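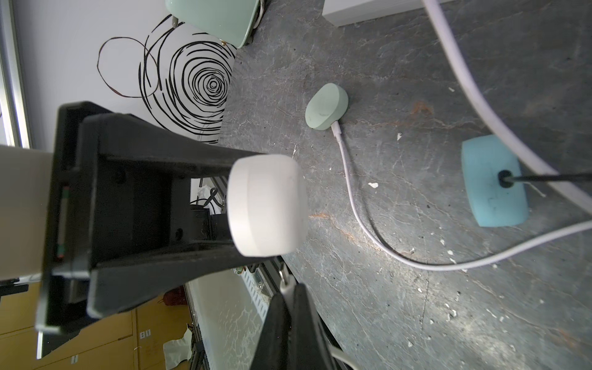 Comparing two finger designs for plugging and unplugging
Project report, Illow robotics lab, spring term

Our task was to find out which of two finger designs copes better with small mains plugs and adapters. The test was a power strip lying on the worktop, with a few plugs of different shapes near it. An arm had to pick one up, line it up with a socket and push it home. We worked in March, in the lab's two-arm cell, with one parallel gripper on each arm.

The first design, which we called Dekton, is a solid finger with a flat pad. The second, Botia, has a hollow finger that gives slightly when it closes. Both were printed from the same material and fitted with the same screws, so changing over took a few minutes.

We ran 400 attempts in total, split evenly between the two. Botia got the plug fully in 93 times and Dekton rather less often. Most of the failures with both were in the alignment and not in the grip. Round plugs were the worst, as they turn between the fingers as soon as one pin catches the edge of a socket.
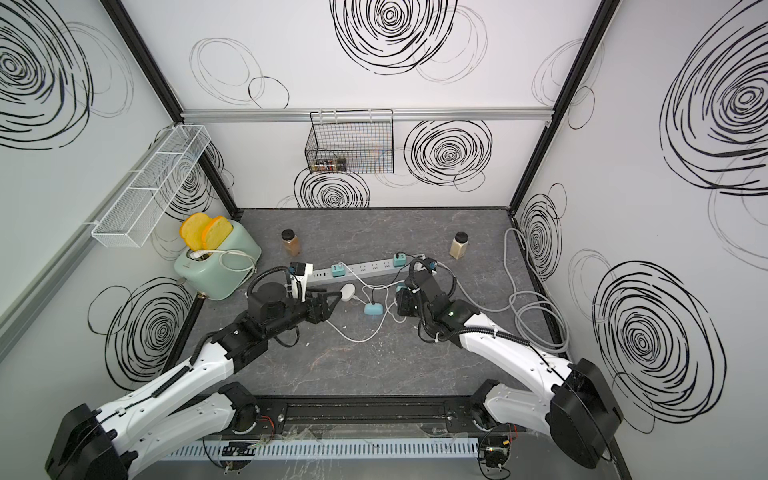
Cables caused more trouble than we had planned for. If a lead was pulled tight it tugged the plug off line, and if it was slack it sometimes ended up under the fingers. We did not tidy the leads between attempts — the supervisor wanted the results to hold for an untidy worktop.

We also compared the wrist camera with the fixed one. The wrist view was better for the last few centimetres, although the fingers hide a good part of it. The fixed view was better for choosing which plug to go for. The Benkirane controller took both feeds, but the delay was around 221 ms and we had to slow the arms down.

Work left over: a grooved pad for round plugs, and a repeat of the Dekton runs at the slower speed, as 4 of them were logged with the wrong settings.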